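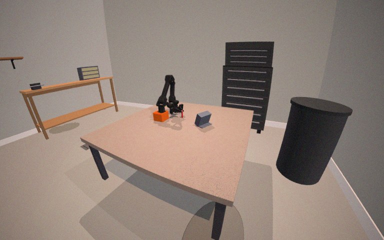

My sister-in-law told me over the phone that I was out of my mind to put a sourdough starter in the car for a 590 mile drive, and that normal people just buy bread when they get where they're going. She has a point, and I've been turning it over ever since. So this is going to be a long one about bread, and about moving, and about the starter, who has been with us for longer than the dog has. Get yourself a coffee.

Home Kitchen Garden Letters About

For anybody new around here, we left Pletcombe in March. We'd had the same little kitchen there for years, with the window over the sink and the oven that ran hot on the left side, and I knew that kitchen the way you know your own handwriting. I knew that dough went on top of the fridge in winter and on the pantry floor in July. I knew I could feed the starter at seven in the morning, go off and do my errands, and come home to find it domed up and ready. I never had to think about any of it, and I suppose I believed I was a good baker.

Well! Then we came to Fumwood, and I couldn't bake a decent loaf to save my life.

The starter did make the trip, I should say. It rode in the cooler between my feet with the lid set on loose, and every time we stopped for gas I lifted the lid and had a sniff. My husband thought this was very funny and kept asking if it needed to use the restroom. We had one bad stretch in the afternoon when the sun was on my side of the car and it climbed right up out of the jar and down into the cooler, all over the butter and a bag of grapes. I scraped up what I could with a gas station coffee stirrer and we carried on.

The first loaf in the new house was a brick. I don't mean a little dense, I mean I set it on the counter and it made a sound. The second was better but sour enough to make your eyes water, and the third spread out sideways like it was tired. I blamed the water, then I blamed the oven, then for a whole week I blamed the flour, because the store out here doesn't carry the Poojary bread flour I've used forever and I'd had to switch. I ordered two bags of the Poojary by mail, which cost more than I'm going to write down here in case he reads this, and the loaf I got from it was exactly the same brick with nicer flour in it.

It was the house. Our old kitchen sat at 80 degrees most of the day, what with the oven and the boiler pipe running up the wall behind the fridge. This one is a lovely big airy room and it's 70 on a good day, and a lot less first thing in the morning. I'd been going by the clock the whole time, the old clock, the Pletcombe clock. Four hours on the counter and into the pan, same as always. The poor dough was barely out of bed.

I can't tell you how long it took me to see that. I had a thermometer in the drawer! I've owned it for years and only ever used it on the Thanksgiving turkey.

So here is what I do now, for the ones who write and ask. I mix in the evening after supper, 600 grams of flour to a batch, which gives me one big round loaf or two small ones for the pans. I use water that feels like a baby's bath. I do a few folds while the dishes are getting done, nothing fancy, just wet my hand and pull each side up and over. Then the bowl goes into the cold oven with the light on and the door shut, and I tape a note over the knobs, having once preheated the oven with a plastic bowl inside. (We had cereal that night. The smell stayed for days.)

In the morning I look at it before I do anything else. If it has bubbles around the sides and gives a good jiggle when I nudge the bowl, I shape it. If it hasn't, I leave it be and go get dressed. Some mornings it's ready at six and some mornings it's closer to ten, and I've had to make my peace with that, being a person who likes to know when lunch is.

I bake it in the old Kumitz pot with the chipped lid, the blue one my mother gave us when we got married. It lives in the oven drawer because it's too heavy to lift down off a shelf anymore. Lid on for the first part, lid off for the rest, and I take it out when it's darker than I think it should be. I always used to pull my bread too early. It came out the color of a manila envelope and I called it "golden."

The loaf last week was the best I've made in either house. It had a crackly crust and those big shiny holes the butter falls through, and my husband ate three slices standing up at the counter with his coat on. I cut the end off and mailed it to my sister-in-law in a padded envelope, which was probably a waste of postage, but she called and said it made good toast. Coming from her I'll take it.

I've got a rye going this week and I'm not sure about it yet. It smells a bit like apples and a bit like paint. If any of you bake rye in a cool kitchen, please leave me a note, and tell me if you put caraway in it or leave it out, as we are a divided household on that one.

The starter sends its love. It's on the windowsill in a clean jar, and I still haven't gotten all of the old one out of the cooler hinge.

Last updated in March
14 comments Share Print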